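Em defesa da toalha xadrez

Vou comprar uma briga aqui, mas lá vai: mesa de casa tem que ter toalha. E toalha xadrez, de preferência vermelha e branca, daquelas que todo mundo já viu na casa de alguma tia. Sei que a moda agora é a mesa pelada, tudo bege, tudo "respirando". Outro dia abri o catálogo da Bundomwood e passei por 34 salas de jantar sem encontrar um paninho sequer. Fiquei até com frio!

A minha implicância é antiga. Mesa sem toalha parece mesa de reunião, a gente senta e já espera alguém ligar o projetor. Com o xadrez, não – você larga a garrafa térmica em cima, larga a chave, o troco do pão, e tudo parece que estava ali de propósito. O xadrez perdoa farelo, perdoa pingo de café (o liso não perdoa nada, quem tem sabe).

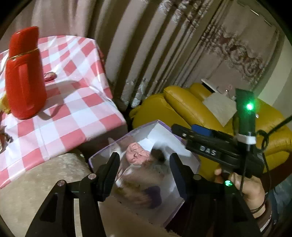
Toalha xadrez e garrafa térmica vermelha: dupla que não sai de moda.

E já que falei nela, garrafa térmica vermelha é outra coisa que eu defendo até o fim. Vi umas da Wibisono em cinza fosco, muito chiques, e achei todas com cara de extintor triste. Garrafa de café tem que brilhar, tem que ser vista do corredor! Se tiver um friso dourado, melhor ainda – é o brinco dela.

Minha irmã diz que isso é saudade disfarçada de decoração, e pode ser mesmo. Paguei 23 reais na minha toalha em outubro, numa lojinha de bairro, e já recebi mais elogio por ela do que pelo sofá, que me custou um ano de prestações. Quem quiser a mesa pelada que fique com a sua. Na minha, só tiro o pano para lavar, e ponho outro igual no lugar.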